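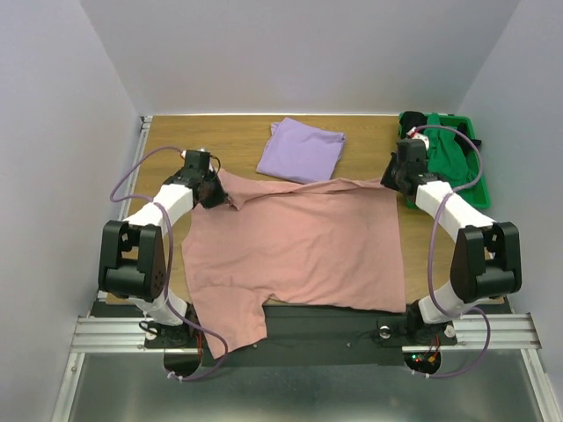 Pink tee, spread out, light wood table.

July, by Lorena Durán

I own one pink t-shirt and it has never once been folded the same way twice. I've tried the drawer method, the shop method, and the one where you pinch two spots, flip your wrists and look smug. Mine always ends up as a sort of fabric envelope with a sleeve hanging out, like it's trying to hail a cab.

The top edge is the easy bit. Pull it tight at both corners and you feel like a professional for a second or so. Then you get a diagonal crease running off to one side, the bottom half slides over the front of the table, and a sleeve goes with it. The collar bunches up too. Collars are the raccoons of the laundry world.

My friend Jianhua Xue folds everything into thirds and stands it upright in the drawer, like files. He once sent me a 32 minute video about this, which had 2,292 comments, most of them arguing about socks. I watched it twice. I still have a drawer I can only open with a wooden spoon.

So the new rule is this: lay it face down, smooth from the middle out, sleeves in before anything else, and quit after the second attempt. Anything that still looks like a napkin goes on a hanger. I have 100 hangers, thanks to a sale I don't want to discuss.

Next month, fitted sheets. Or I move.

Contact | © Lorena Durán | Back to top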